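Housekeeping Practice, Unit 10: Paper Goods and Polished Trays

Toilet rolls are handled by the outside of the paper. The loose flap is the first thing to locate, as it catches on cloth and unwinds the roll. On a flat cover the flap lies forward, toward the person working. Polished metal shows every fingerprint – lift a tray or box by its edges only.

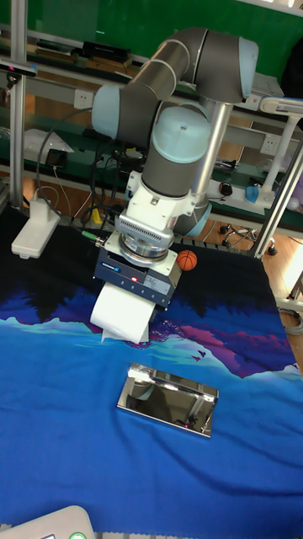

A printed cloth hides small debris. Smooth the folds before setting anything down, working from the center outward. Metalware goes nearest the front edge, paper goods behind it. The Urkstead checklist allows 2 corrections per setting; a third means starting over. Record the result on form 566. 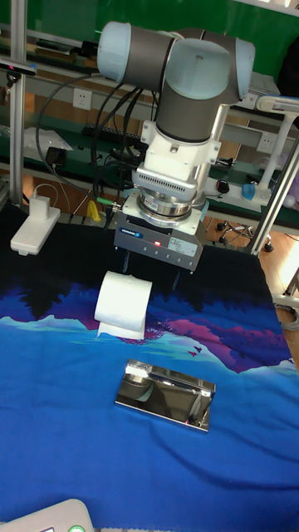

Kohei Kinoshita asked whether the flap should be folded to a point, as hotels do. For this unit it should not; folding is covered in the Kubo reading, page 195. Mitsuko Iwasaki added that a mirror finish is wiped last, with a dry cloth and in one direction – circular strokes leave haze under ceiling lights.

For next session: read the section on storage of paper goods and bring a completed form.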